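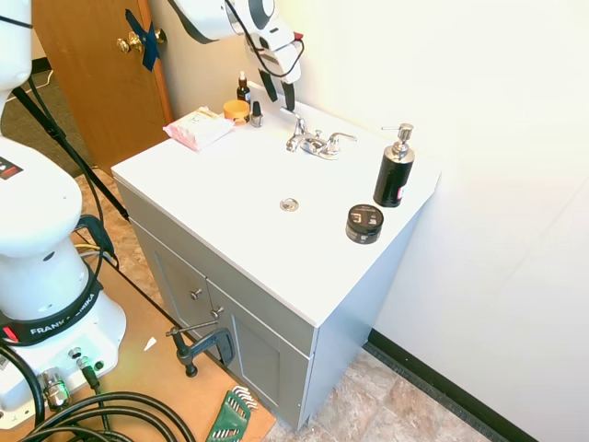 Móvel de lavatório Nyanda com tampo branco e torneira cromada de dois manípulos.

Comprei o Nyanda em junho para substituir um lavatório de coluna que não tinha onde pousar um sabonete. Custou 495 euros na Irkard, com a torneira incluída, e a entrega foram mais 7. O modelo acima, da Emumel, ficava em 600 e só trazia a mais uma gaveta interior.

O tampo é a melhor parte. É largo e liso, com a bacia integrada, e por isso não há junta entre a bacia e o tampo para ganhar sujidade. Limpa-se com um pano húmido. Ao fundo, do lado esquerdo, ficam as toalhitas, o frasco conta-gotas e o boião de tampa alaranjada; à direita, o doseador preto do sabonete. Ainda sobra espaço à frente.

A bacia é pouco funda. Para lavar as mãos chega bem, para lavar a cara é preciso abrir menos a água, senão salpica o tampo. A bica da torneira é curta e contribui para isso. Os manípulos de alavanca rodam sem esforço, mesmo com as mãos ensaboadas.

O armário é cinzento-claro, com duas portas de painel rebaixado e puxadores redondos de metal — pequenos demais para o meu gosto. Vinham mal apertados e um deles soltou-se na primeira semana. As portas precisaram de afinação nas dobradiças, coisa de poucos minutos com um jogo de chaves sextavadas. As instruções saltam esse passo.

Montei-o com a ajuda do Mwangi Kinyua numa tarde. Sozinho não aconselho, o tampo pesa.

Voltava a comprar, mas trocava os puxadores logo no início.

Nota: 4 em 5
Publicado em 22/07/2021

Artigos relacionados
Espelho Mistoreo com prateleira: vale a pena?
Torneiras de um ou dois manípulos para casas de banho pequenas
Como afinar as portas de um armário
Toalheiro Irkard: primeiras impressões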